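Do expensive fingers fold better?

I have had the Venen fingers on the bench since October and I keep being asked what I think of them, so I'll put it in one place and stop answering the same email. Short version: they are all right. They are not the leap that the sales page promises, and I would not buy a second set with my own money.

The claim is that a softer finger with a pad on the inside will pick up a single layer of cloth where a hard one skates over it. I'm suspicious of any claim with the word "single" in it. Cloth is a pig. It does whatever it fancies, and a demo video only has to go right once.

Our test is dull on purpose. Two arms on a rail, one cloth flat between them, one corner each, lift, fold, let go. Then Taha Bensaid messes it up again and we go round. He used the old Waken fingers for the first lot and the Venen ones for the second, with the same controller settings, and I made him write down every miss, including the ones he wanted to call "nearly". 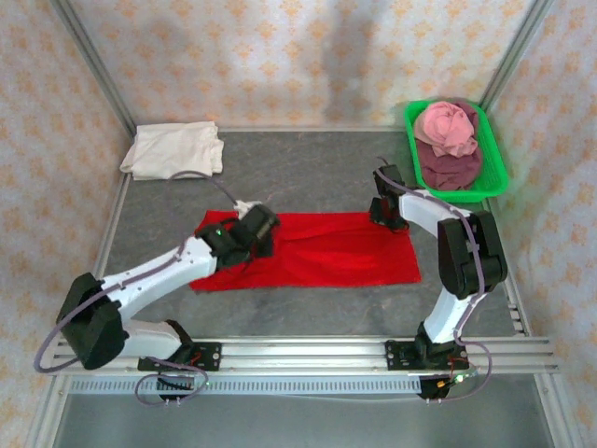 Over 661 tries the new fingers came out ahead, and I'd be daft to deny it. But most of the gain was on the towels, which are thick and easy to grab anyway. On the thinner stuff the gap shrank to almost nothing, and on one bad Friday the old set won outright. Sanaa Ashour thinks we had the grip force too high that day. She may be right. I notice we only go looking for excuses when the dear option loses.

The wrist camera has been more use to me than either set of fingers. From the side you see an arm go down and come up with nothing, and you curse the gripper. From the wrist you can often see it was going for the wrong bit of cloth to begin with. Seven of the misses Taha had marked against the Waken set were plain bad aim, and I've taken them out of the tally -- which makes the new fingers look a little worse still.

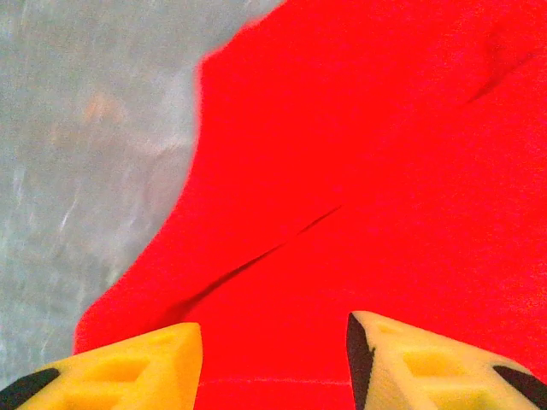
Red is hard going for it, mind you. A crease is a slightly darker line on a very bright patch and that's your lot. Meriem Cherkaoui wants to try a better camera before we spend any more on the mechanical end, and for once I agree with a plan that involves shopping.

What does annoy me is the wear figure. Venen say 3,000 grips before the pads want changing. Ours had gone shiny well before that, and new ones come in packs of 52, as if I were running a laundry. The Waken pads are ugly and cheap and I can cut my own from a sheet.

El Ouafi have offered to lend us their suction version next. I've said yes, with low hopes for anything knitted. Taha is already working out where the hose would go.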